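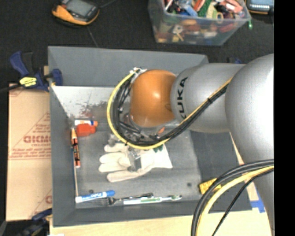
Gouveia to end mixed recycling pickup in May

Wednesday, April 18, 2018
By Margarida Barros

The town of Gouveia will stop collecting mixed recycling from homes in May and move to a two-cart system, the public works department said in a notice to residents.

Paper and cardboard will go in one cart. Metal cans, glass bottles and rigid plastic containers will go in the other. Small household items that are often placed in recycling by mistake, including toothbrushes, markers, work gloves and flatware, will not be accepted in either cart.

The change covers 982 households on the east side of town in its first stage. A further 402 households on the Drikham Road route will switch after new carts are delivered. The department did not give a date for the second stage.

Under the current contract, all recyclables are taken to the Borkoris transfer station and sorted there. Loads that contain too much food waste or nonrecyclable material are sent to landfill, and the town pays the disposal fee. The new contract, awarded to the hauler Kotovetti, sets a separate rate for each material and allows drivers to leave a cart at the curb if it holds the wrong items — a tag on the lid will state the cause.

Carts are 70 gallons and must be placed at the curb by 6 a.m., with the lid closed and the handle facing the house. Collection will alternate, with paper one week and containers the next. Trash pickup days are unchanged.

Metal flatware can be taken to the scrap bin at Borkoris at no charge. Batteries and paint remain restricted to the hazardous waste counter — proof of residence is required.

Residents who need a smaller cart may request one from the public works office before the first delivery. Existing bins may be kept or returned to the office during business hours.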